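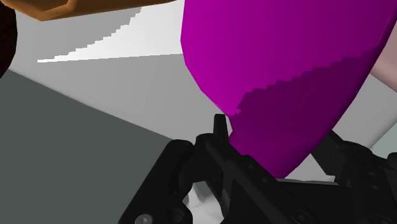
3.2 Sampling and colour measurement

Beetroot was harvested from two growing sites, Innes and Sullska, and held in cold storage until December. Roots with visible damage to the skin were set aside before sampling. The remaining roots were washed, peeled by hand and cut across the widest point, and the centre slice was kept for measurement. A total of 80 slices entered the trial, of which 58 came from Innes. The uneven split reflects a poor stand at Sullska, where heavy rain after seeding left gaps in most rows.

Each slice was juiced separately and the juice was spun at 3000 rpm to remove pulp. The clear portion was diluted with buffer and read in a bench colorimeter (Prodgate model 2603). Three readings were taken per sample and averaged. Where one reading differed from the other two by more than the limit set in Section 2.4, the sample was read again from a fresh dilution. The colorimeter was zeroed against plain buffer at the start of every tray.

Storage treatments were assigned by tray. Half of the trays were lined with Curita film and the other half were left open. Tray position within the cold room was changed weekly, as the shelves nearest the fan ran slightly cooler. Relative humidity was logged at the door and at the back wall — the two loggers agreed closely for the whole storage period, so only the back wall record is used in the analysis.

Site and liner were treated as fixed effects and tray as a random effect. Root mass was tested as a covariate and dropped, having little effect on the fit (Table 4). Figure 3 plots pigment loss against days in storage for each site. Loss was faster in the open trays at both sites, and the difference between liners was larger for Innes roots than for those from Sullska.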